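4.2 Swapping the finger pads

I went into this part of the comparison thinking the pads wouldn't matter much. Selorm Akpalu, who built the Kahsay hand with me, thought they'd matter more than the controller, and I now owe Selorm lunch. We ran 225 grasps in May, split between the smooth Ludora pads and the coarse black granular ones, with the arm and the wrist camera left alone between sets. The coarse pads shed a little, so I cleaned up after every 20 grasps or so — not glamorous work.

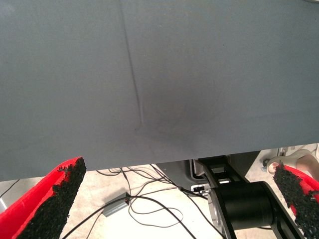
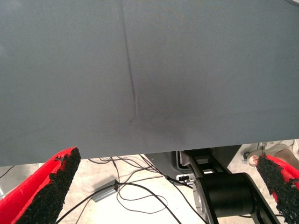
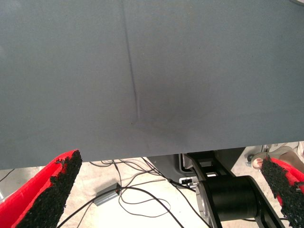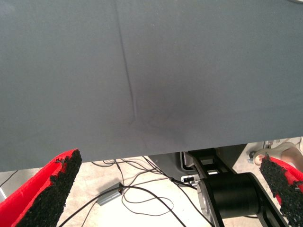

Figure 4. Wrist camera views with the coarse pads on the red fingers, gray surface overhead.

With the smooth pads we dropped 13 items, nearly all of them thin and floppy. With the coarse pads we dropped four. I wouldn't read too much into the exact gap, because I picked the items myself and I like awkward ones. The Hirico controller also closes a bit harder than the Forex one at the same setting, and we only caught that halfway through, so I reran the early grasps on the Hirico before filling in Table 2.

The camera gave us more grief than I expected. It sits low enough that both fingers take up the bottom corners, and the segmentation kept grabbing the ragged pad outline as if it were part of the item. We ended up masking each finger by hand, with a wide margin, and used the same mask for both pad types.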